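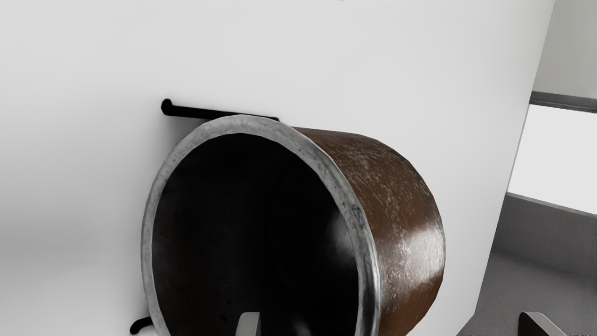
Rendered view from the Nerus cell model: gripper fingers at a rust-brown pot, one inside the opening and one outside, with dark hooks on the wall behind.

Search this site Go

Nerus cell

The Nerus cell is a robotic handling cell used for hanging and taking down metal cookware at the Tadalero pan works. It was built by Vomatard and consists of a single arm with a two-finger gripper, a wall panel fitted with hooks, and a controller cabinet. The works itself dates from 1906, but the cell is a recent addition and stands in the former packing room. A computer model of the cell is kept alongside it and is used to try out changes before they are made on the real machine.

Layout

The arm is bolted to a steel plinth facing the wall panel. The hooks are fixed to a rail which can be raised or lowered to suit the size of pot being handled. A camera on the wrist looks out past the fingertips, so both fingers normally show at the lower edge of its view. The controller cabinet stands outside the guard fence, next to the door.

Pots arrive from the finishing line on a flat trolley. The arm picks up each one by its side wall, with one finger inside the rim and the other outside, and carries it to the rail. This grip was chosen by Crescencio Cabello, the engineer who set up the cell, after trials with a wider gripper that held the pot round the outside. The wider gripper worked on small pans but could not close far enough on the rim of a large pot.

Setting up

Setting up starts with the arm's home position. The fitter drives the arm slowly to a pin on the plinth and stores the reading. The rail is then checked with a spirit level, and the position of each hook is taught by touching its tip with a pointed rod held in the gripper.

The model is updated next. Hook positions are copied across from the controller, and a pot of the right shape is loaded from the parts library. Surface finish can be changed as well. Rusty, scratched and bright versions of the same pot are used, as the vision program reads an edge differently when the metal is dull. Dark interiors caused trouble in the first months, when the program sometimes took the shadow inside a pot for its outline. The lighting settings in the model were altered so that this could be repeated at will, and the edge filter was rewritten.

Each new pot shape is run 778 times in the model before it is tried on the real arm. A run counts as a failure if a finger touches the wall, if the pot slips, or if the arm stops short of the hook. Failed runs are saved and played back one by one -- a slow job, usually left for the afternoon.

Maintenance

The cell is wiped down at the end of every shift. Metal dust gathers on the finger faces and makes the grip less sure, so these are cleaned with a dry cloth. Oil is not used on them.

The rubber pads on the fingers are replaced every 4000 picks. Old pads are peeled off from the tip downwards, the adhesive is scraped away, and the new pads are left to set overnight. The pads are bought from Collado in packs. After a change of pads the closing distance has to be taught again.

The hook screws are tightened once a month. A loose hook drops slightly under load, and the arm will then place the pot too high. A full service takes place in June, when the works is closed. The wrist cable is renewed, the joint grease is changed and the fence switches are tested.

Faults

The most common fault is code 23, which means that the fingers have closed further than expected. It can be caused by a missed pick, a missing pad or a pot lying at the wrong angle. The usual remedy is to open the gripper by hand control, back the arm away from the wall and start the cycle again. If the code returns at once, the pads are inspected.

Drift in the wrist camera is less common -- it shows up as a steady sideways error on every hook. The camera bracket is tightened and the view compared with the model.

See also

Vomatard
Tadalero pan works
Wrist cameras

Share 14 Comments 2

Contact us | Copyright, all rights reserved | Back to top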